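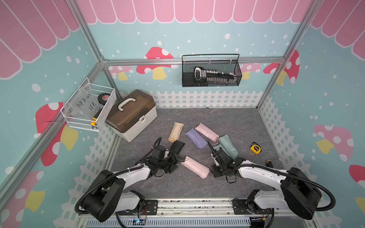

Plirkside Awning wallpaper with picket-fence borders, shown with a gray marble-patterned floor and small folded fabric items in beige, black, teal, lavender and light pink.

Product Review: Plirkside Awning Wallpaper and Border Set
Brorismont Interiors Review Service
Reviewed by Salamatu Ezeani; checked by Tegwen Rees
2019-07-16

The Awning set is sold by Plirkside for small-scale interiors, including display booths, model rooms and lined enclosures. It consists of a printed wallpaper and a separate white picket-fence border. The Service purchased the set at the regular price of $60 and received no payment or goods from the supplier.

Design
The wallpaper carries a pink scalloped awning along its upper part, with teal panels sprinkled with white dots beneath. The border is meant for the bottom edge of each wall. In the enclosure shown, the awning runs along the tops of the back and side walls and the fence finishes all three at floor level. The teal is strong enough to hold its own against a patterned floor, and gray marble is a suitable partner for it. Buyers who intend to place pastel goods before the paper should note that a teal article will stand out less than a pink or black one. The pattern has a decidedly cheerful character and will not suit every institution.

Installation
The paper is supplied in a single roll 106 inches long, unpasted. Our test installation required two persons, chiefly to keep the scallops level where the back wall meets the side walls. The instruction sheet advises starting at a corner. We obtained a better match by starting at the center of the back wall and working outward. Cutting was clean with a sharp knife and a metal ruler. A dull blade lifted the printed surface along the cut.

The border has an adhesive backing. It may be repositioned during the first few minutes, after which removal marks the paper underneath. The Service recommends a light pencil line before the backing is peeled.

Wear and Cleaning
Dust was removed with a dry cloth without difficulty. A damp cloth left no mark on the teal panels, although repeated rubbing dulled the pink slightly. The bottom border is the part most exposed to knocks, and it is regrettable that Plirkside does not sell it separately.

Comparison
The Prosser dotted paper, reviewed previously, is heavier and easier to hang but comes without a border or an upper band. It remains the better choice for a plain background.

Rating
Appearance: very good
Ease of installation: fair
Durability: good
Value: good

Recommended for small enclosures with straight walls. A supplementary note on border adhesion will be published in August.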